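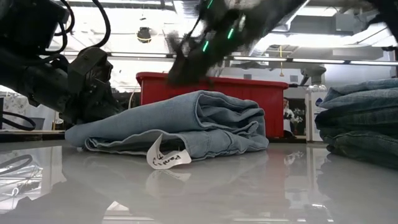

Vendula Kuruc maintains that jeans should be folded in half lengthwise, then in thirds, and that anyone who folds them in half lengthwise and then in half again "has a very deep shelf or no shelf at all." Her view is the majority one in the literature on jeans folding, a literature that consists largely of laundry columns, retail training binders and arguments between married people.

Folding of jeans is the practice of reducing a pair of denim trousers to a flat or nearly flat packet for storage, sale, transport or donation. It is distinguished from hanging, which takes up rail space, and from draping over a chair, which is the most common method in private homes and has no name.

Properties of the material

Denim is a cotton twill, usually woven with dyed warp threads and undyed weft. Its weight makes it both easy and annoying to fold. A heavy pair stays where it is put but resists being put there, and the thickest points (the waistband, the fly, the crossing of the seams at the crotch) all sit near one end. A folded pair is therefore seldom level. The leg end lies low and the waist end stands up like a small hill, and a stack of ten pairs folded in the same direction will lean. Shops deal with this by turning every other pair around. Homes deal with it by having the stack fall over.

Light washes are generally softer than raw or dark denim and slump more readily. Raw denim holds a crease well, including creases that were not wanted.

Methods

The flat fold begins with the trousers fastened and laid front side up. One leg is brought over the other, the triangle formed by the seat seam is tucked in to make a straight edge, and the hem is brought toward the waistband. The resulting strip is folded once or twice more. Whether the back pockets should end up facing out is disputed. Retailers favor it, as pockets carry the stitching by which brands hope to be told apart.

The roll starts from the waistband and proceeds toward the hems. It is popular with travelers and is said to save room in a suitcase, a claim usually made by people whose suitcases are already closed.

The file fold, sometimes called the upright fold, produces a packet that stands on its edge in a drawer. It works well with slim cuts. Wide-legged jeans can be made to stand too, for a while.

The bundle is any arrangement in which the legs have been doubled over and the rest gathered after them. Older manuals list it as an error. The handbook of the secondhand chain Tratora lists it as "intake condition, normal."

Tags and labels

In resale and charity sorting, folded jeans often carry a loose paper or card tag in addition to the maker's label. The tag may give the type of garment, the size or a bin number, and is commonly written by hand, with a legibility that declines toward the end of the shift. Branislav Vaněk's guide to sorting rooms recommends placing the tag at the waistband, facing up. Tags in practice migrate into the folds, where they bend, turn upside down and are found by the customer at home.

The sorting firm Zutari went over to printed labels in one October and returned to markers by spring. The printer, it reported, recognized 121 kinds of garment and could not be persuaded that shorts were one of them.

Speed and competition

Folding speed is of interest mainly to employers. Libor Havlíček, writing in the trade newsletter Flullico, put a competent shop worker at 40 pairs in a morning between customers, and 132 without customers, adding that the second figure was recorded on a Monday. Vlasta Kopecký has objected that neither number says whether the sleeves of the adjoining sweaters were also straightened. No reply was printed.

Storage

Folded jeans keep best on a shelf or in a drawer, out of direct sun, which fades the exposed edge and leaves a pale line across the thigh. Stacks of more than six or seven pairs tend to conceal the lower ones permanently. Branislav Brabec, on emptying a stockroom that held 3000 pairs, noted that the bottom layer had come back into fashion.

See also: Ironing; Chair (furniture); Sock, single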